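Section 6: Loading, First Wash and Small Plastics

This section covers the Favlow 1305 countertop dishwasher once it is level, plumbed in and no longer rocking when someone shuts a drawer. If it is still rocking, go back to Section 4. The machine is patient and will wait.

6.1 Before the first wash

The first wash is run with nothing inside. People skip it and then write to us about a smell of warm packaging.

1. Take out the lower basket and remove the foam blocks from under it. One of them is white and sits against a white wall, and it has fooled better people than you.
2. Put the basket back with the wheels on the rails. It should roll. If it scrapes, one wheel is sulking outside its rail.
3. Open the tap under the sink fully. Half open gives you code E6 and a beep that carries through two closed doors.
4. Close the door until it clicks, then press and hold Rinse until the light stays on.
5. Let the cycle finish. It takes 42 minutes, and the display counts down in minutes it invented for itself, particularly near the end.

Note: A little water in the bottom of the tub afterward is normal. It keeps the seal from drying out. Please don't mop it up with a towel after every wash, as Egan in our test kitchen did for most of a September.

6.2 Loading the lower basket

Plates go in the tall slots, facing the middle. Bowls lean forward, open side down. A bowl that sits open side up will be washed, rinsed and then presented to you full of gray water.

Wide perforated pieces such as colanders take up more room than you would like. Set them upside down over the short tines at the back left, where they clear the spray arm, and load everything else around them.

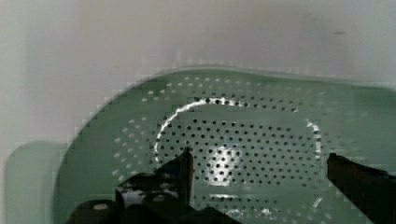
Fig. 6-1. Colander with perforated rim.

1. Load the largest piece first.
2. Spin the lower spray arm by hand. It must go all the way around without touching anything.
3. If it touches something, move that thing. Pushing harder on the arm has been tried.
4. Fill the rest of the basket, leaving a finger's width between pieces.

Caution: Never let a knife handle poke down through the basket floor. The spray arm will hit it on every turn and you will hear it from the yard.

6.3 Bowls and light pieces

Light bowls float. Once they float they flip, and once they flip they collect whatever was on the plates. The fold-down rack clip (in the bag with the spare filter, which you may have thrown out with the foam) is there to hold them.

1. Lean the bowls along the right side of the basket.
2. Fold the clip down until it rests on the rims.
3. Tug one bowl gently. It should stay put.

Don't nest bowls of the same size. They come out stuck together, with last night's soup still between them.

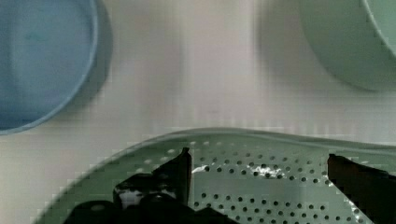

Fig. 6-2. Two bowls and a colander. Bowls should be loaded with space between them.

Pieces marked Top Rack Only present a difficulty, as the 1305 has no top rack. Wash them on Light, with Heated Dry turned off. Light reaches 136 °F. If the maker of your bowl names a lower limit than that, believe the maker and use the sink.

6.4 Toy dishes

We didn't plan to write this part. Then the letters came. Puspita Sumampouw, who answers them, asked for a page she could point to, and it is this one.

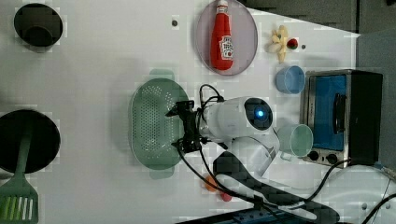
Fig. 6-3. Toy kitchen items. Check each piece for a dishwasher mark before loading.

1. Sort the pieces. Anything with a sticker, a battery door, a squeaker or a painted face stays out.
2. Put small pieces in the lidded cutlery box. Close the lid. Close it again, as the first time rarely takes.
3. Lay larger pieces flat and under the clip.
4. Choose Light, Heated Dry off.
5. When the cycle ends, leave the door ajar for a while before unloading. Soft plastic marks easily when warm.

Caution: Small pieces that escape the box end up in the filter well or against the heater. Check both places before the next wash. A plastic spoon on a heater has a smell you will remember at family gatherings.

Play food is a separate matter. Hollow pieces take in water through the seam and give it back later, usually on a carpet. Wipe them with a damp cloth and a drop of dish soap, and leave the machine out of it.
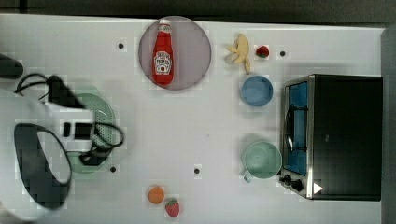 Fig. 6-4. Play food among toy dishes. Sort before washing.

6.5 Detergent

Use half a tablet or one level scoop of powder. A full tablet in a tub this size makes foam, and the foam leaves by the door. Jondar rinse aid fits the small dispenser; so does any other liquid rinse aid. Dish soap does not go in the machine in any amount, for any reason, however late it is.

If you have already used dish soap:

1. Press Cancel and wait for the drain pump to stop.
2. Open the door slowly, with a towel on the counter.
3. Scoop out what you can and run Rinse again, empty.
4. Repeat until the water runs clear of suds.

For cleaning the filter and the well beneath it, see Section 7.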